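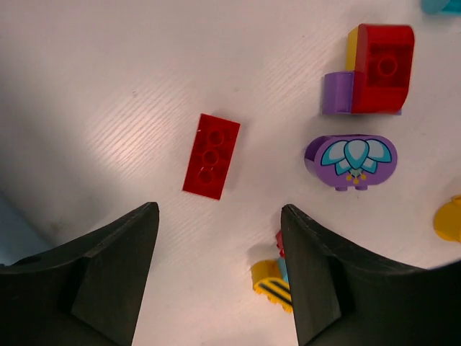 Figure 4. Toy bricks on a tabletop; the red one near the center has its underside up.

4.3 What "complete" means at the returns desk

Both toy libraries in the study, the older one in Cetonmont and the smaller one in Paul, lend on the same condition. A toy goes out complete and comes back complete. The sentence is printed on the membership card, on the lid of every box and, in Cetonmont, on a laminated sign beside the door. We found it in so many places that we began to suspect it of covering for something, and the returns records suggest that it was.

We coded 990 returned loans from the two sites. For each one we took the piece count written on the box label, the count entered at return, and whatever remark the desk worker had added in the free-text field of Plekeo, the catalog software that both libraries use. Plekeo allows only two outcomes, "complete" and "incomplete." The free-text field is where the desk workers put everything that happens between the two, and it accounts for most of this section.

Of the 990 returns, 153 carried a remark that contradicted the outcome chosen. The commonest pattern was a return marked complete with a remark saying that something was missing. "Complete, no dice" is typical. So is "all there except the small cow." One entry reads, in full, "complete enough," and was initialed by two people, as though it might one day come before a judge.

Our first reading was that these were errors, and we drafted a paragraph recommending better training. We then sat at the desk in Paul for a morning and deleted the paragraph. Marking a return incomplete causes Plekeo to lock the member's account, send a letter and take the toy out of circulation until the outcome is changed by hand. For a missing cow this is a lot of machinery. The desk workers had worked out, without any meeting we could find a record of, that a toy could be called complete if the next child would be able to play with it. The field kept its name and quietly changed its job.

This working definition was applied very unevenly across types of toy. Jigsaw puzzles got no mercy. A puzzle short by one piece was marked incomplete at both sites every time, whatever its size, and several remarks have a tone we would describe as bereaved. Board games fell in the middle. Akitz, a race game with colored pegs that both libraries own in several copies, was routinely passed with pegs missing as long as each player could still be given a set of one color. Where that could not be managed, pegs were moved from one copy to another, so that by the end of the study period no copy in Cetonmont matched its own label and all of them were recorded as complete.

Construction toys were treated most generously of all. Loose bricks of the familiar kind (Figure 4) have no single finished state that a missing piece could spoil, and the desk workers plainly saw them as a quantity, like flour. Any tub whose label gave more than 100 pieces was checked by lifting it. We asked how the right weight was known and were told that you get a feel for it. When we put a kitchen scale on the desk in Cetonmont, it was thanked for and used to hold the door.

Lifting has one consequence that counting would not have. It cannot detect pieces from somebody else's toy. Tubs of bricks at both sites had gained marbles, pasta, a door key and parts of at least one other construction system that fits nothing in the collection. By weight these tubs were in excellent health. Three had risen above their original count, and the catalog holds no outcome for "more than complete." The desk workers chose "complete" and left the remark field blank, the only time we saw words fail them.

Members held views of their own about the rule. In the questionnaire, parents tended to say that they counted pieces before returning a toy, and tended to say that other parents did not. Those who reported a loss at the desk apologized at length for small things and were brisk about large ones. A missing wheel drew a long account of a sofa being moved. A missing garage, from a toy garage, was announced on the way out.

The older records in Cetonmont suggest that none of this is new. Before Plekeo, returns were logged on paper slips, of which 2000 survive in shoeboxes under the desk. The slips have one blank line headed "condition," and the entries on it are looser and, to our eyes, more informative. "Fine, sticky." "Two trees short, does not matter." "Box not theirs." A reader of the slips would know what was on the shelf. A reader of the database would know that it was complete.

We raised the question of a third outcome with both libraries. Paul was in favor and suggested "usable." Cetonmont was opposed, on the grounds that members would learn of it and begin returning things in that state. The point has some force, although the records show members doing so already with no such encouragement. A trial in Paul began on 15th July and falls outside the period covered here. It uses a paper sticker on the box lid, Plekeo having no means of adding an outcome.

Two limits on these figures should be mentioned. The counts on the box labels were taken as correct, and we know that some were not, because one wooden farm was labeled as having fewer animals than it had ever been seen with. Remarks were also left more often on quiet days than on busy ones, so the 153 contradictory entries describe what desk workers wrote when they had time to write. The busiest returns of the year come in September, after the summer loans, and for those weeks the remark field is close to empty and nearly everything in Cetonmont was complete.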